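# Hatau "hello" Name Tag Stickers, Red

We started stocking these for office parties and school open houses, and then people began sticking them on everything else they own. Which is great! A name tag turns out a very good equipment label. It's big, it's red, and you can read it from the other side of a desk.

Each tag has a red border with "hello" in white lettering across the top and a plain white panel underneath for the name. The panel takes a regular black marker nicely, so there's no special pen to buy. Write big. A fat marker and five or six capital letters will fill the space and stay readable in bad light, behind a desk or down at the back of a shelf.

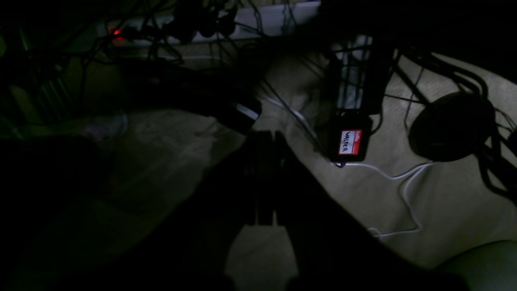

Giving your gear real names is half the fun, and it helps more than you'd think. "Can you unplug Walter?" is a much easier thing to shout across a room than "the little black one, no, the other little black one, next to the power strip." If you have a pile of dark boxes and dark cables (and who doesn't), one bright red tag gives your eye somewhere to land.

A few tips from our own bench:

- Wipe the surface first and let it dry. Dust is what makes corners lift.
- Write on the tag before you peel it. Writing on a small box that's already plugged in is a good way to get wobbly letters.
- Turn the tag sideways if the device is taller than it is wide. You'll tilt your head a bit to read it, but you get the whole name on.
- Keep stickers off vents and keep them clear of ports and status lights.
- Let the ink sit for 90 seconds before you touch it.

The adhesive is the removable kind. It peels off smooth plastic and painted metal in one piece if you go slowly from a corner. We don't suggest it for rubbery, soft-touch finishes, where it can leave a mark, or for anything that lives outdoors.

**Pack size:** 300 tags on a roll

**Price:** $13 per roll

**Finish:** matte, uncoated writing panel

**Also in this range:** Amura cable flags, for the other end of the problem, and Asadi fine-tip markers if your names run long

Orders placed by noon on Thursday leave our Gilumcombe shop the same afternoon. If you want a mixed box with other border colors, put a note in the order comments and we'll make one up for you at the same price.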